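In praise of the old green board

Aug 5, 2021

My desktop computer stopped starting in July, and I did what most of us do, which was to press the button again, rather harder, and then go and put the kettle on. When I came back it was still dead, so I rang the repair counter at Girkico, on the parade in Lorente, and was told quite kindly that a machine of that age wasn't worth opening. They could do me a new one for 522 pounds. I very nearly said yes.

I'm glad I didn't, and I'd like to spend a few paragraphs persuading you to hesitate as well, if you ever find yourself in the same spot. A desktop computer is one of the last things in the house that comes apart with an ordinary screwdriver. My telephone is glued shut. The washing machine needs a special tool and, I suspect, a special temper. But the side of the computer slides off — two screws in my case — and inside is a whole little town that most owners have never once visited.

I had expected a muddle. What I found, once I'd got used to looking, was how sensibly it is all laid out, with the memory in its long slots, the power coming in at its own plug, and the processor sitting in the place of honour under its square metal lid. You can learn the names of the main parts in an afternoon, and after that the thing stops being a sealed mystery and becomes something you own, in the way you own a bicycle or a bread oven.

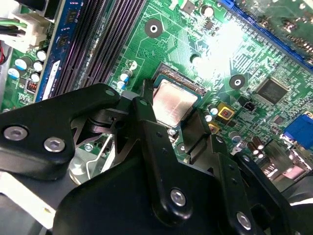 A green motherboard, with the processor in its socket near the black memory slots.

I won't pretend I was brave about it. The pins around a processor are tiny, and I kept my hands well away from them for the first evening and confined myself to the memory, which came out and went back in with a click that I found enormously satisfying. My trouble was the power supply in the end. A second-hand one came from the Zumow exchange for 117 pence short of twenty pounds, if you'll forgive my counting it that way (I'm still pleased with the change), and the old machine has been running ever since.

Now, I know the argument on the other side. New computers are faster and use less electricity, and there are people whose work truly needs them. I write letters, keep the parish accounts and look at photographs of my sister's garden. For that, a board made years ago is plenty, and I can't see why it should go in a skip over one tired part.

What I'd ask of the shops is fairly modest. Open the case before you quote for a new one, and let the customer stand beside you while you do it. The Fleso reading room has a bench and a decent lamp now, and anybody may bring a machine along and have a look inside. I took mine the other week, although there was nothing the matter with it, and stayed until they wanted to lock up.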